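Lighting the study desks: results from the Olmont reading rooms

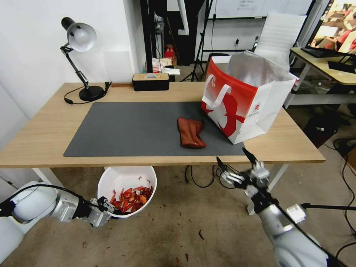
The replacement of the ceiling lights at Olmont finished in September, and the readings taken since then show the usual side effect of a better ceiling: the desks near the windows are now over-lit in the morning, while those along the inner wall still fall short after dark. The inner desks gave 338 lux at the centre of the work surface with the blinds down. The figure we work to for prolonged reading is 400.

Theda Wegener took the readings with the meter lying flat on the desk, sensor upwards, at five points per desk. The corner readings were lower than the centre in every case. Readings taken with someone seated dropped further, as the ceiling rows run behind the chairs and the reader's own shoulders block part of the light. Anyone repeating the survey should record both figures and say which is which. The older Teshome survey did not do this and its results cannot be compared with ours.

Two remedies were considered. The first was an extra row of ceiling fittings along the inner wall. Fuad Negash priced this and found that the existing circuit would carry it, but the cable route crosses the ventilation duct twice and the ceiling would have to be opened again. The second was a lamp at each desk, switched by the reader. We have gone with the second.

Placing matters more than output. For a right-handed reader the lamp should stand to the left and slightly behind the page, so that the shadow of the hand falls away from the line being written. Left-handed readers need the reverse, so the lamps are not fixed down. The lower rim of the shade should sit below eye level when seated. If the bulb can be seen directly, the shade is too high or tilted too far back.

Glare from the desk surface was a separate complaint. Paavo Partanen tested gloss and matt finishes under the same lamp and found that a matt, mid-toned surface gave the fewest reports of discomfort. Very dark surfaces cut reflections but leave a strong contrast with white paper, and four of the 17 readers who took part disliked this after an hour. A mid-grey is our present recommendation, though the group was small.

Lamps for the first 14 desks have been ordered through Dukier. The bulbs are warm white and the drivers are not dimmable, so please do not plug them into the old dimmer sockets on the north side, which will be taken out over the winter.

The Himau rooms will be measured next, using the same five points. Mulugeta Jemal has the meter and the blank record sheets. Kiros Gidey is collecting comments from readers and would like the desk number included with each one.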